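The Year I Stopped Saving the Good Glasses

My grandmother owned a cabinet of crystal that I never once saw leave the shelf. Thirty-four pieces, all lined up by height, waiting for a dinner fancy enough to deserve them. When she died we divided them up at the kitchen table, and I took six home wrapped in dish towels and put them on – you guessed it – a high shelf.

That was a long time ago, and I have since turned into a person who drinks wine out of whatever's clean. Jam jars, mostly. A mug with a chip in it. Last December I had nine people over for soup and ran out of jars, so I climbed up on a chair and got down the crystal, and my friend Buppha Meesuk broke one within ten minutes. She felt awful! I felt fine, which surprised me, and we swept it up and kept talking about her sister's divorce.

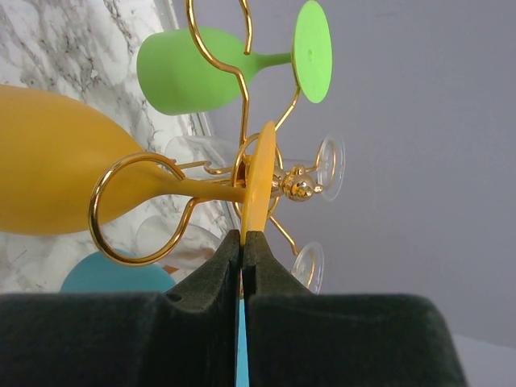 So I started asking people what they save and why. I asked my neighbors, I asked my dentist, I asked a woman at the bus stop who had a very nice scarf on. Pretty much everyone had something. Candles they won't burn. Stationery. One man had a bottle of olive oil from his honeymoon that had gone rancid years ago, and he knew it, and he still moved it from apartment to apartment.

Thitima Boonyarit runs a secondhand housewares shop called Gisau, and she sees the end of this story every week. Boxes come in from cleared-out houses with the tags still on. Tablecloths with the fold lines baked in, fondue sets, wedding towels. "I can tell you what people loved by how beat up it is," she told me. "The perfect stuff, I don't know what they felt about it." She keeps a shelf near the register for dishes that are worn out but still good, and it empties faster than any other part of the store. I bought a gravy boat off it for 90 cents, and I don't even make gravy. 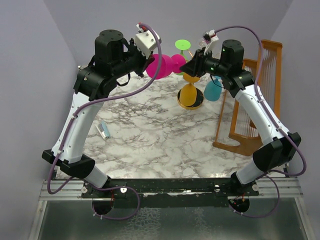

By Līga Kütt
21/02/2025

After that visit I went home and gave myself a rule. For 30 days I'd use the good version of everything I owned. The good sheets went on the bed, the good soap came out of its paper, and I wore the green coat to the grocery store, in drizzle, to buy onions.

Some of it was silly. The good sheets are linen and they're scratchy, and I'd been saving them for six years without knowing I didn't like them. The fancy soap smelled like a hotel lobby. I gave both to my cousin, who is thrilled.

But the glasses stayed down. They live next to the toaster now, five of them, and I have my orange juice in one most mornings (it holds about three swallows, so I get up a lot). My mother came by and saw one in the dish rack and went very quiet. Then she asked if she could have some juice too. She told me she had wanted to drink out of those glasses since she was seven years old, and she'd been slapped on the hand once for touching the cabinet door.

She took one home with her, in a dish towel.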